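## 4. Folding as a sequence of shapes

We came to this study fond of laundry, and we leave this section fonder of it. A piece of cloth on a flat surface looks like the simplest thing a household can offer, yet between the first lift and the last pat it passes through a wonderful range of shapes, most of which have no name in the folding literature. People talk about "half," "thirds," and "quarters." They rarely talk about the lopsided in-between forms where a folder spends most of the job.

The Birkine fold log was our attempt to give those forms their due. It holds 3,216 entries, each one a single moment in the handling of a single cloth, and each sorted by outline alone. Color, size, and fabric were recorded separately and played no part in the sorting. Keisha Okafor drew up the first set of outline classes in February, on paper, with a napkin next to her for checking, and we were delighted by how many of them survived contact with the full log.

### 4.1 Open, settled, and gathered outlines

We use three broad groups. An *open* outline has all the corners of the cloth showing and its edges mostly straight. A *settled* outline has edges that meet in a finished rectangle or strip. Everything else is *gathered*: corners tucked under, edges running at odd slants, cloth lying over cloth in a way that doesn't yet amount to a fold. Figure 1 gives two gathered outlines from one occasion, both of a red cloth on a plain white surface.

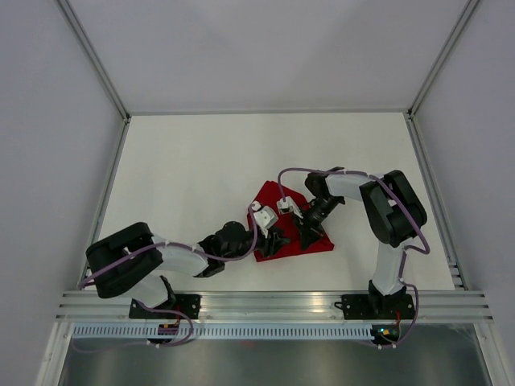 The gathered group is by far the most interesting of the three, and we think it deserves more attention than it gets. Written guides to folding tend to jump from "lay it flat" to "bring the edges together," as if the cloth did nothing in the meantime. Anyone who has faced a basket of dish towels knows better! A towel picked up by one corner comes down as a slanted, pointed shape, and the next move depends almost entirely on which points can be found and which are buried.

For that reason we read gathered outlines by their points and edges. A point may be sharp or blunt. It may be a true corner of the cloth, or it may be a false corner, made where a straight edge has been bent over on itself. Telling these apart by eye is harder than it sounds, and this was the part of the work we argued over most happily. A false corner usually has two layers beneath it and feels thick between the fingers, but from across a table it can look every bit as crisp as a true one. When our readers couldn't agree, the point was entered as "unsettled" and left alone.

Creases were logged too, though with a lighter hand. Small surface creases tell you something about how the cloth was stored or gripped, and very little about where the fold is going. Long creases that run from one edge to another are a different matter. They act as hinges, and the cloth will happily fold along them again whether you want it to or not. We asked our readers to ignore the first kind and trace the second.

### 4.2 What the surface contributes

A cloth needs room to be opened. In the Turkeck kitchens, where we made our first entries, folding happened on whatever patch of counter was free, and many of the cloths hung partly over an edge while they were being handled. The Park entries were made on wide tables. The change was lovely to see in the data: of 243 entries in the Park subset, only 10 were marked "outline incomplete" on account of a table edge.

Contrast matters as well. A strong color against a pale surface makes an outline easy to follow, even where part of the cloth is covered, and our readers worked faster and with fewer second looks when the two were well separated. White cloths on white surfaces were the great trial of the project. For those we fell back on shadow lines, and we rated our own confidence lower.

**Figure 1.** Two gathered outlines of a red cloth. The first piece of the figure is given in Section 4.1; the second follows. The center of the cloth is partly covered in both, so neither is offered as a full tracing.

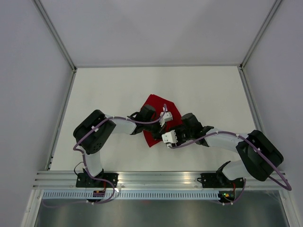 *Should a gathered cloth be spread flat again before folding starts?*

Usually it should, if two neighboring true corners can't be found without digging. Where both are already free, we'd go straight to the fold, bringing those corners together and smoothing away from them. Spreading the cloth first gives a neater edge, but it costs a few extra moves, and for a dish towel or a cleaning cloth the difference is hard to spot once it's in the drawer. Napkins for the table are worth the extra care.

### 4.3 Agreement between readers

Two readers sorted every entry using the Miten sheet, a one-page guide with line drawings of each class. They placed the cloth in the same broad group 91 percent of the time, which pleased us very much given how slippery the gathered class can be. Most disagreements sat on the border between gathered and settled, where a cloth was nearly rectangular with one corner folded under. We've kept both readings for those entries in the log, and Section 5 treats them as a separate set.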